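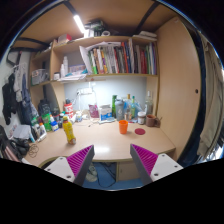
A working desk at the Pimside open day, seen from the gripper.

I went to the Pimside open day in March expecting a robot that did something grand. Most visitors wanted the same, and the big arm in the lobby had a crowd all afternoon. I spent my time in a back room watching people pick up bottles with a hand-held gripper.

The desk there was an ordinary one, with cups, jars, papers and a shelf of books over it. Junhao Jin, who ran the session, told us the team had 1,047 recordings so far and threw out any where the hand hurried. He wanted 900 good ones before summer. He had 730.

I think this is the part of the field the public should be shown more often.
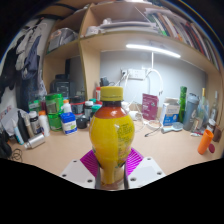 A bottle is harder than it looks. Squeeze a thin one too much and it buckles, too little and it slides. Jin let me try 2 grasps, and I was slow at both of them. A person does this every morning without a thought, and all of that has to be put into the machine somehow.

Companies like Furkis and Bekeser sell their home robots with short films of spotless kitchens. I don't know anyone who lives in a kitchen like that. If a robot is going to work in my house, I want it to have learned on a desk with cables and old paper on it. Next year Pimside should put the back room on the main tour and give it a few more chairs.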